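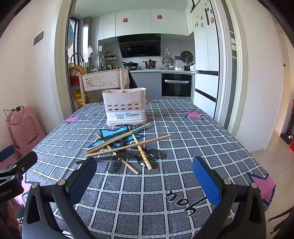 Tisch mit karierter Decke, Wohnhaus Dirnthorpe

Zwischenbericht an die Stiftung Cekness
Vorhaben: Feuchteschutz und Lüftung im Wohnhaus Dirnthorpe
Träger: Hausverein Jillemance
Berichtszeitraum: zweites Förderhalbjahr, Stand November

1. Stand der Arbeiten

Die Sanierung der Nordseite ist abgeschlossen. Der Sockelputz wurde abgeschlagen, das Mauerwerk trocknete über den Sommer und wurde danach mit Kalkputz neu verputzt. Die Drainage entlang der Nordwand liegt, der Graben ist verfüllt. Das Pflaster im Durchgang zum Hof fehlt noch auf einem kurzen Stück, weil der Betrieb die alten Steine wiederverwenden will und ein Teil davon beim Aufnehmen gebrochen ist.

Die Kellerfenster auf der Hofseite sind getauscht. Auf der Straßenseite steht der Tausch noch aus. Dort hat die Denkmalbehörde eine andere Sprossenteilung verlangt als ursprünglich geplant. Die geänderte Zeichnung liegt ihr seit September vor. Eine Antwort haben wir noch nicht.

In 18 Wohnungen sind die Lüfter mit Feuchteregelung eingebaut und in Betrieb. Eingesetzt wird das Modell Farouk in der Ausführung mit Wärmerückgewinnung. Zwei Geräte liefen nach dem Einbau zu laut und wurden vom Lieferanten ohne Berechnung ersetzt. In der Wohnung im Dachgeschoss links konnte das Gerät nicht an der vorgesehenen Stelle sitzen, da dort ein Balken verläuft. Es wurde in die Giebelwand versetzt.

2. Messwerte

Seit dem Frühjahr zeichnen Fühler in den Schlafräumen Temperatur und relative Luftfeuchte auf. Im Mittel aller Schlafräume lag die Luftfeuchte im Oktober bei 61 Prozent. Das ist weniger als vor dem Umbau, aber noch über dem Wert, den wir im Antrag als Ziel genannt haben. Die Nordzimmer im Erdgeschoss ziehen den Durchschnitt nach oben. Nach Einschätzung des Planungsbüros gibt der neue Putz dort noch Baufeuchte ab, so dass ein belastbarer Vergleich erst nach der nächsten Heizperiode möglich ist.

Im Treppenhaus und im Trockenkeller wird nicht gemessen. Im Antrag war das für den Trockenkeller vorgesehen. Der Fühler dort fiel zweimal aus, vermutlich wegen der schlechten Funkverbindung, und wir haben ihn in den Fahrradraum umgehängt.

3. Beteiligung der Bewohnerschaft

Über Einbau und Bedienung der Lüfter wurde in zwei Hausversammlungen gesprochen. Zusätzlich gab es Termine in den Wohnungen, meist ab 17 Uhr. Die häufigste Frage betraf den Stromverbrauch, danach kam die Reinigung der Filter. Zur Filterreinigung gibt es inzwischen ein Blatt in vier Sprachen, das in jeder Wohnung ausliegt. Der Filterwechsel selbst wird zentral erledigt.

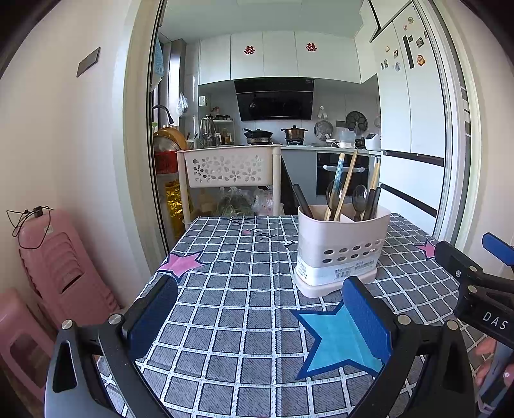

Aus dem Haus kam dazu der Einwand, die Geräte schalteten nachts zu oft hoch, vor allem wenn im Zimmer Wäsche hänge, und man ziehe dann eben den Stecker. Ein Blatt in vier Sprachen helfe dagegen wenig. Besser wäre es, wenn der Trockenkeller wieder für alle offen stünde.

Der Hinweis ist berechtigt. Der Trockenkeller war während der Arbeiten an der Nordwand gesperrt und wurde danach als Lager für Baumaterial genutzt. Er ist seit Oktober geräumt, es fehlen aber noch die Leinen und ein neues Schloss. Beides ist bestellt. Die Nachtstufe der Lüfter wurde auf Wunsch in fünf Wohnungen abgesenkt. Ob sich das auf die Luftfeuchte auswirkt, werten wir im Winter aus.

4. Mittelverwendung

Die bewilligten Mittel für die Drainage sind zu 100 Prozent abgerufen. Beim Putz ergab sich eine Mehrausgabe von 3524 Euro, verursacht durch Salzschäden, die erst nach dem Abschlagen sichtbar wurden. Wir haben sie aus der Position Unvorhergesehenes gedeckt. Eine Nachbewilligung beantragen wir nicht.

Die Position Kellerfenster ist zur Hälfte verbraucht. Falls die Behörde bei der geänderten Sprossenteilung bleibt, wird das Angebot des Tischlers steigen. Ein neues Angebot ist angefragt. Die Position Öffentlichkeitsarbeit wurde bisher kaum in Anspruch genommen, wir schlagen vor, den Rest in die Messtechnik umzuwidmen.
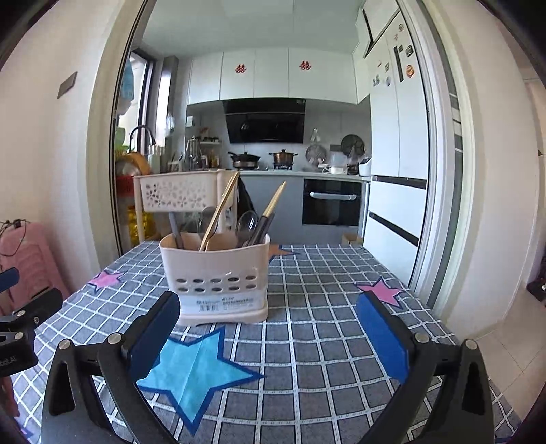

Tischdecke mit Sternmuster und Besteckhalter

5. Abweichungen vom Zeitplan

Der Tausch der straßenseitigen Kellerfenster verschiebt sich in das Frühjahr. Einen Einbau bei Frost lehnt der Tischler ab. Bis dahin sind die alten Fenster provisorisch abgedichtet.

Die Dämmung der Kellerdecke war für den Herbst geplant und hat sich wegen der Leitungen verzögert. Im mittleren Kellergang liegen alte Wasserrohre so dicht unter der Decke, dass die Platten nicht dahinter passen. Das Planungsbüro hat zwei Lösungen gerechnet: dünnere Platten im Gang oder ein Verlegen der Rohre.

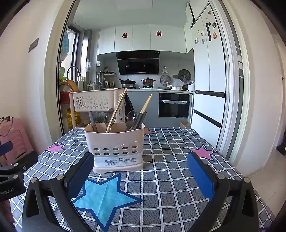 Wir haben uns für die dünneren Platten entschieden. Das Verlegen hätte bedeutet, das Wasser im ganzen Haus mehrfach abzustellen, und wäre deutlich teurer gewesen. Der Dämmwert im Gang fällt dadurch etwas schlechter aus, in den übrigen Kellerräumen bleibt es bei der geplanten Stärke. Die Platten sind geliefert und lagern trocken im Fahrradraum.

6. Nächste Schritte

Bis zum nächsten Bericht sollen die Kellerdecke gedämmt, der Trockenkeller wieder nutzbar und das Pflaster im Durchgang geschlossen sein. Die Messreihe läuft unverändert weiter. Um Rückmeldung zur Umwidmung der Mittel aus der Öffentlichkeitsarbeit bitten wir bis Ende Januar, damit die zusätzlichen Fühler für die Nordzimmer noch in der laufenden Heizperiode angebracht werden können.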